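Flendby Boards > Home & Garage > Workbenches and Tables
Thread: Light wood top, oil or poly?? need to decide by weekend
Replies: 11

grendska_garage
Ok so the top is glued up and sanded and I cannot make up my mind. It's a light wood, I want it to STAY light. Was going to do hardwax oil, then my neighbor says poly or don't bother. It's a work table, not a dining table. Coffee, pencil, glue drips, the odd screwdriver. What would you do. Already spent 489 on this thing and don't want to wreck it in the last step.

sawdust_and_tea
Oil. Next question.

Seriously though, oil. You can fix a scratch in oil with a scrap of sandpaper and a rag. Scratch in poly and you're stripping the whole top.

plainoldmitch
Disagree with the above. Water based poly, three thin coats, sand lightly between. Mine is six years old and still pale. Oil goes yellow. Everybody who tells you it doesnt has never put a fresh offcut next to the table.

sawdust_and_tea
Mine isn't yellow.

plainoldmitch
Put an offcut next to it.

benchdog_57
Depends which oil. Boiled linseed will go orange on you, yes. The hardwax ones with a bit of white in them hold up way better. I used the Wistura white one on a shelf and a desk, both fine. Two coats. Wipe off ALL the extra or it stays gummy for a month, ask me how I know

grendska_garage
How bad is the smell on the Wistura? Garage is attached to the house and I've got a kid napping on the other side of that wall from 1 to 3.

benchdog_57
Not terrible. Door open, fan on. Smells like a candle shop for a couple days. And lay the rags flat outside to dry, don't ball them up. Oily rags can catch fire by themselves, not kidding.

tallshelf
Since we're talking color, this is the shade I'd be going for. Pale but still wood, none of that gray washed look everyone did a few years back.
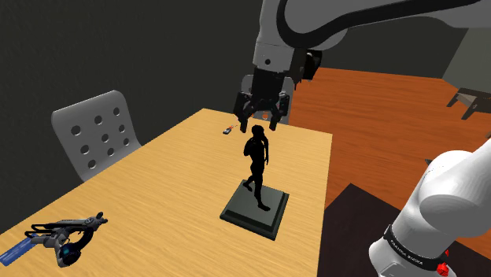 light wood top, about the tone I mean

Showed it to the guy at the paint counter and he said test on the underside first. So, do that.

grendska_garage
Oh nice yeah that's really close to where mine is at right now, bare. So the trick is keeping it there I guess

plainoldmitch
That's a render fwiw. Renders don't yellow. Get a sample board of something real before you pick a color off a screen.

tallshelf
I know it's a render, I'm talking about the shade. Same as picking a paint chip.

plainoldmitch
A paint chip has paint on it.

kettlecorn88
lol you two

Nobody's mentioned soap finish. Soap flakes and hot water, wipe on, let dry, do it again. Keeps it the palest of anything I've tried. Downside is it protects basically nothing and you have to redo it every few months. For a work table with coffee on it, maybe no. For a bedside table, great.

sawdust_and_tea
Soap on a work table is nuts, sorry

kettlecorn88
I literally said maybe no

oldgebretsadik_rd
Shop over on Gebretsadik Road here, we do tops for classrooms and a couple of offices. Poly for schools, every time, kids are animals. Oil for anyone who will really look after it. Most people won't. Be honest with yourself about which one you are.

Also finish BOTH sides, same number of coats. People skip the bottom, then the top cups and they come back mad at us. Had one 34 inches wide that rocked like a boat.

grendska_garage
Oh no. I was 100% going to skip the bottom.

Ok and how long before I can put stuff on it

oldgebretsadik_rd
Poly, light use in a day or two, leave the heavy stuff off for a couple weeks. Oil, go by the can. Dont put a rubber mat on either one early, it'll leave a mark you never get out.

benchdog_57
^ rubber feet too. My printer left four little circles. Still there.

grendska_garage
Update. Did test patches on the underside like tallshelf said. Poly on the left, white hardwax on the right, bare strip down the middle. Poly looks a bit plasticky but the color is dead on. The oil feels way nicer and is maybe a hair warmer. Wife picked the oil in two seconds without knowing which was which. So it's oil. Both sides!!

sawdust_and_tea
Called it in the first reply

plainoldmitch
See you in March when it's yellow. Keep an offcut in a drawer.

grendska_garage
Already wrote "for mitch" on one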